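Butcher block, oil and where the small parts go

I finished the bench top in November and have been using it long enough to write up what I did. Most of it concerns the wood. The last part concerns sorting, which took longer to settle than the wood did.

The top is maple, edge-glued strips, bought as an offcut from Trotside. One face had a shallow cup and a line of old glue along two of the joints. I scraped the glue off first, then sanded at 80, 120 and 180 grit. I stopped at 180 because Harvey Lemieux told me that a finer surface takes less oil, and a test on the underside agreed with him. The cup came out with a hand plane worked diagonally across the strips. It left some tearout near one end, where the grain reverses between neighboring strips, and I filled that with dust and thin glue.

Finish is Nulov hard oil, 800 ml can, three coats, wiped back after fifteen minutes. The third coat was unnecessary. The can says to wait overnight between coats. In a cold room that meant two nights — the first coat was still tacky at breakfast.

The strips run lengthwise, left to right as I stand at the bench. I left all the screw holes underneath slotted so the top can move with the seasons.

For small parts I had been using a drawer unit with 19 drawers. It worked for storage and badly for sorting, as every part meant opening and closing something. Open baskets along the front edge are faster. I tried deep ones first and went back to shallow mesh.
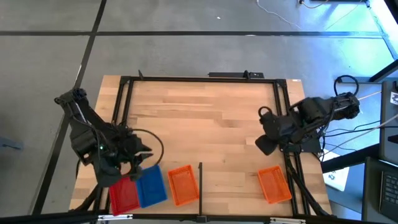
Bench top with the mesh baskets along the front edge: red, blue and two orange.

The color scheme is simple. Red is for anything to be checked or thrown out. Blue is for fasteners. Orange is for everything else, split by size between the two baskets. Réka Kiss uses a separate color for each thread size, and I can see the point if you handle 2,000 screws in a month. I don't.

The perforated floor has one drawback. Small washers and set screws can catch in the grid, so anything under 6 mm goes into a lidded tin before it goes into a basket. Sawdust falls through, and the bench gets brushed at the end of the day anyway.

Still to do: ease the front edge with a small roundover, and re-oil the middle of the top, where the wear is. I also want to try the Tian wax over the oil on a scrap piece. If it makes the baskets slide around I will leave it off.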